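Student Projects | Robotics and Human Motion
Reading time: 2 min

Recording Hand Motion for Towel Folding: Results of the Drurnura Project
Submitted by Kendra Gosselin
May 22, 2023

The Drurnura project set out to determine whether a robot could learn to fold household towels from human demonstrations recorded with wrist-worn markers. Work began in January. The project used one folding task and 12 participants, each of whom completed 10 folds.

Participants wore a band on each wrist carrying printed square markers. Hand position was computed from the markers seen by a head-level camera, and each recording was cut into three stages: flatten, grasp, and fold. Recordings in which a marker was lost for more than 2 seconds were discarded.

The flatten stage gave the most complete data. The hands remain far apart and the markers generally face upward. The fold stage was weaker, as the wrists turn inward and one band may hide the other. Participants 4 and 9 folded with crossed arms, and most of their recordings could not be used. A model trained on the remaining data placed the first fold correctly in 9 of 10 trials. The second fold was not reliable and is left to the next group.

Cable routing also affected the results. Two participants reported that they moved more slowly to keep the cables clear of the towel. The report recommends a longer practice period before recording begins.
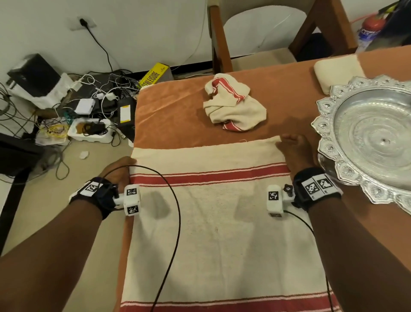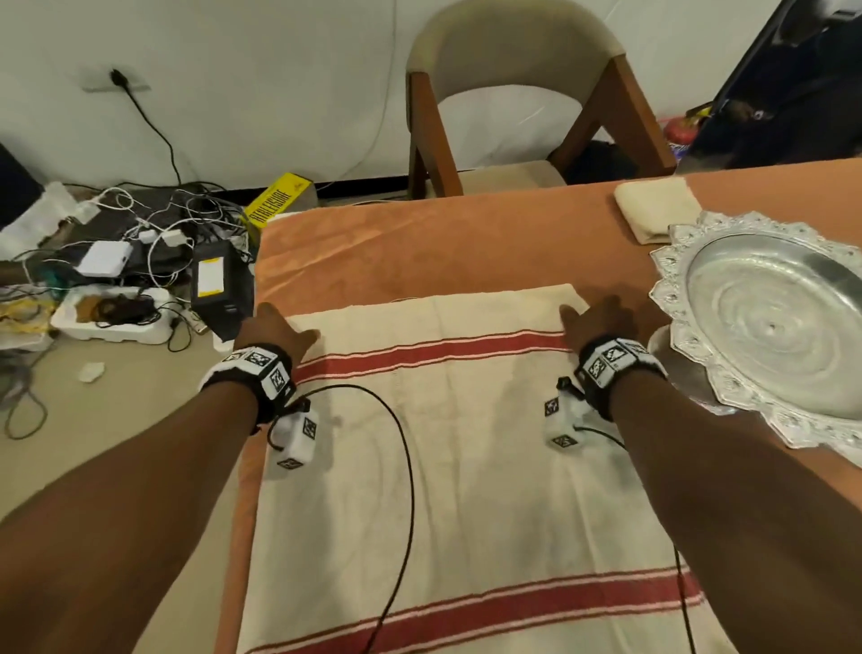
Figures 1 and 2. Hands on the striped towel, with marker bands worn on both wrists.

Category: Student Reports, Learning from Demonstration

Related reports
Wastance: Grip Force in Small Object Sorting
Kallelberg Mobile Base: Final Report
Marker Size and Tracking Error: The Lévesque Tests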